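9/12/25 工作间记录

早上先看昨天泡的那批。Skov 那卷黄铜线退火后还是偏硬,绕 3 mm 芯棒没问题,绕到 2 mm 就开始回弹,圈口对不齐。Rodica 说她那边同一卷没这毛病,估计是我火给少了,颜色没到暗红就撤了。下午重退一段再比。

酸洗液该换了,颜色发蓝发得厉害。昨天丢进去两枚开口圈,出来表面一层粉红,镀上铜了。查了一圈,八成是有人用铁镊子伸进去捞的。铜夹子就挂在缸子边上,请用铜夹子。

Gudero 的单子:手链,扁圈加圆圈交替,尾端带小坠。对方要求总长 200 mm,含扣。按现在的圈径排下来,63 个圈偏短,70 个又长出一截,除非把扁圈换薄一档。先别动圈数,换扣试试,龙虾扣换成弹簧圈能省几毫米。Maricica 觉得不如直接加延长链,我不太想加,加了坠子的位置就跟着跑,戴上去会歪到手腕外侧。再问一次客户。

焊料:中温片快没了,剩下的都是剪得很碎的,适合小圈,大圈接口填不满。今天试了 Flevurum 的膏状焊料,走得快,但气泡多,火一急就把圈顶开一条缝。改成先远火烘干,等膏体发白不冒烟了再压近,好很多。十个里还有一两个要补。注意:焊膏针筒用完要盖帽,上一支就是这么干掉的。

关于接口:开圈一定要前后错开,不要左右掰。左右掰过的圈合不圆,焊完打磨也救不回来,光一照就看出一个扁角。新来的同事请先拿铜线练,练到合拢后对着灯看不见缝在说。

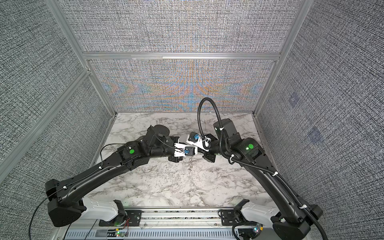
细链垂放状态,末端带几个小件,大理石纹台面。

说回垂感的问题。链子好不好看,平放看不出多少,要提起来看。圈太厚、内径太小,提起来就一节一节地僵着;内径放大一点,立刻就软了。我一般看内径和线径的比值,3.5 以下做细链都嫌硬,5 以上又松垮,容易打结。混编的链子麻烦一些,扁圈会别住圆圈,转不过去。办法是扁圈两面都倒角,不只倒外面那一面。倒角费工,滚筒里多跑一阵也能有点效果,但边会变钝,客户如果要利落的反光就不能这么干。

滚筒:钢针加陶瓷料混用的那一桶别再用了,陶瓷碎屑卡进小圈里,挑了一中午。细链单独跑,只放钢针,水没过料一指,洗涤剂几滴就够。链子两头用线扎住,绕成松松的一环再进去,不扎的话出来是一团,解起来比做还慢。时间大约 70 分钟,中间停一次翻一翻。

颜色:银色和浅金色的件放在一起抛,金色那边会发灰。分开跑,装配以后只用布擦。Rodica 8 月那批就是混着跑的,后来全部返工,她的记录在柜子第二层的蓝本子里,值得翻一下。

编号 803 的模具盒找到了,在 Jernlow 压片机后面,盖子裂了,里面冲头没事,已上油。盒子先拿胶带缠着用,贴了标签。压片机本身间隙还是左紧右松,压出来的扁线一边薄,肉眼不明显,卡尺一量就露馅。调整螺丝滑牙了,得先配螺丝。在那之前扁线一律走右半边,压完掉个头再走一遍。

待办:
重退 Skov 线,留样两段,分别标时间
换酸洗液,旧的中合以后再倒进回收桶
问 Gudero 延长链的事,顺便确认坠子朝向
订中温焊料片,Maricica 说换厚一点的规格,同意
配压片机螺丝

另:抽风机下午又响,拍一下就停,再拍不停就报修。砂纸 800 目的没了,先拿 1000 目的顶。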